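Lotlow Packed Lunches: your questions

Hello! I make and deliver packed lunches from my kitchen in Lotlow, mostly to offices and workshops and the odd walking group. I get the same handful of questions every week, so I've put them all in one place. If yours isn't on the list, send me a message and I'll get back to you in the evening, once the washing-up is done.

Last updated 8 Oct 2020

How do I place an order?

Use the order form or ring me. I'm easiest to catch after 2 in the afternoon, when the deliveries are out and I've sat down with a cup of tea. Mornings are a bit of a scramble and I probably won't hear the phone over the radio. If you leave a message, please say your number slowly (you would not believe how fast people rattle them off).

How much notice do you need?

Before noon the day before is fine for most orders. Bread gets ordered in the afternoon, so once that's gone through I'm stuck with what I've got. For anything bigger than a normal office lunch, give me a week if you can. I can sometimes squeeze in a late one, and it never hurts to ask, but I can't promise you the full menu.

Is there a smallest order?

For delivery, yes, 8 lunches. If you're collecting, you can have just the one! Quite a few people on my road do exactly that on their way to the bus, and I'm always pleased to see them.

What's the most you've ever done?

A summer fair out at Dotar in June last year, with 890 sandwiches over the weekend. I had my whole family buttering. I loved it and I'm glad it's over. These days I stop at 70 lunches a day, because that's what fits in the van and in the fridges, and I like to get some sleep.

Where does your bread come from?

Kravets, the bakery by the station. They do me a soft white, a malted brown and a seeded one that sells out faster than I can order it. I did try baking my own for a while when I started. It was nice bread, but I was getting up at silly o'clock and the slices were all different thicknesses, so you'd get one person with a doorstep and another with something you could read the paper through.

Can I choose the fillings?

Of course. Pick from the list on the form, or tell me what you fancy and I'll see what I can do. The old favourites are ham and salad, egg and cress, cheese and pickle, and tuna with a bit of cucumber. I change a couple with the seasons. The beetroot one is back for autumn and I'm very excited about it, even if my sister says it turns everything pink. 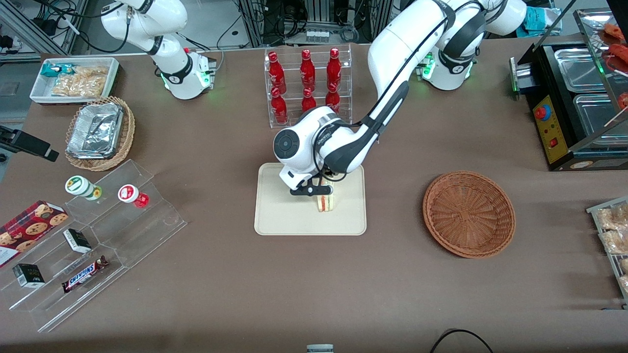

How long will the sandwiches keep?

Eat them on the day they arrive, and keep them in the fridge until lunchtime. Egg, tuna and anything with mayonnaise should go straight in when I drop them off. If there's no fridge where you work, put a note on the form and I'll pack your box with ice blocks. I just ask for the blocks back at some point, as they have a habit of wandering off.

Do you cater for vegetarians and vegans?

Yes, and happily. There are always two vegan fillings on the list and plenty of vegetarian ones. I wrap and label them separately so they don't get muddled up with the rest, and so the meat eaters don't polish them off first (it happens in every office, I promise you).

What about allergies?

Please tell me every single time you order, even if you're a regular and you've told me before. I'll go through the ingredients with you over the phone. It's a small kitchen with flour, nuts, eggs and sesame all in use, so I can't offer anything that's guaranteed free of them. For a serious allergy I'd sooner say no than take a chance.

Do you cut the crusts off?

If you ask. The crusts go into a bag in the freezer for breadcrumbs, so nothing's wasted.

Which areas do you deliver to?

All of Lotlow, and out to Dotar as far as the garden centre. I go to Flarska for bigger orders only, as the bridge traffic can eat up half the morning. Not sure if you're in range? Pop your postcode in the message and I'll look it up.

Can I have a regular order?

Please do! Tell me the days and what everyone likes, and I'll keep it on my board. You can change it or skip a week with the same notice as a normal order. I take payment for regular orders at the end of the month.

What if I need to cancel?

Let me know before noon the day before and there's nothing to pay. After that I'll have bought the food, so I do have to charge for it, though you're very welcome to come and collect it anyway.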